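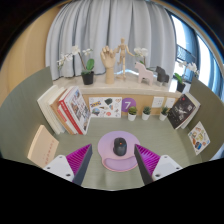

5 min read

I'd been told to look for number 7, so I walked up the stairs at the Huston Rooms in Jastiscombe and followed the purple circles along until I got to it. She'd beaten me to it and had already put the kettle on down the corridor, which is a very good way to start an interview.

She's rented the same desk here for 2 years, and works on indexes for reference books (somebody has to write the bit at the back!). I wanted to talk to her because she wrote to me after my piece on kitchen tables, saying that I'd been far too kind to kitchen tables.

"I did four years at mine," she told me. "You're always clearing up. You finish a page and then it's lunch, so everything goes on a chair, and then you've lost the page. I wanted somewhere I could leave a book open overnight."

So why this one, I asked, when there are 16 desks to pick from and some of them have a view of the river?

"The view's the trouble. I'd look at it. I like the sides." She means the partitions, grey-green like the desk itself, one to the left and one to the right. "When I sit down I've got my own little stall, like a horse. I can hear people but I can't see what they're having for lunch."

We got on to the mouse mat, as I had questions. It's lilac and more or less round, with a raised pinker bit along the front for your wrist, and it isn't what I'd expected from someone who had just spent ten minutes telling me about the correct use of the semicolon.

"I held out for ages. I thought they were silly. Then I had a job with 376 pages of fishing terms and my wrist gave up in the second week, and the only one the shop had in was that. I've grown very fond of it. The mouse is just a mouse."

The books stand at the back on the left, pale ones first, then a fat one with a red spine and little drawings all over the cover. They lean. I asked if that bothered her and she looked at me as if I'd suggested ironing socks.

"They lean because I'm always taking one out. If they stood up straight I'd know I hadn't done any work." There's a beige one that lives by itself against the left-hand partition, nearer to where she sits, and I was told that the rule is simple: whatever's propped there is the current job, and everything at the back can wait. At home she tried the same thing with a toast rack. It didn't catch on.

And the stickers? There's a whole sheet of them up against the wooden wall, all colours, not far from the number.

"My niece gave me those. The idea is that I get one each time I send off a job, and I'm supposed to put it in my diary. I'm terrible at it, I save them. I was exactly the same with scented rubbers at school."

She's stricter about the plants. Three small succulents in white pots, set out in a row along the back, and she won't hear of a fourth. She bought them from Wuisan, the garden stall at the Tuesday market, after killing a fern at home and feeling bad about it for longer than she'd like to admit.

"The man said water them when you remember and then don't. So I do it when I pay the rent. They've got the sockets above them, so I take them over to the sink. I'm not pouring water about under a plug."

I asked what the rent was, being nosy, and she didn't mind at all. It's £285 for the quarter, tea included, biscuits not. She did look at Trornulier, the newer place out by the station, but there you take whichever desk is free in the morning and pack it all away at night. "Which is my kitchen table again, with a train fare."

Before I left I asked for one bit of advice for anybody setting up a desk. She thought about it for so long that I ate the last shortbread.

"Sit at it empty for a day," she said. "Then bring in what you got up to fetch. I took in two lamps and a letter tray the first morning and they were all home again by Friday. The tray's got onions in it now."

I went home and took eleven things off my desk. Four have come back so far, and one of them is a stapler I've never put a staple in.

Get the next desk visit in your inbox. One email a month, and you can unsubscribe whenever you like.

Comments (4)

marrowfat
The leaning books!! My husband straightens mine when I'm out and thinks I don't notice.

Inky Pinky
Is there a waiting list at the Huston Rooms? I rang in February and was told to ring back.

deskbound_dot
Your kitchen table piece was NOT too kind. I've worked at mine for years and we're very happy together.

marrowfat
@Inky Pinky they told me the same, so I just went in and asked. Try before ten, when there's someone on the front desk.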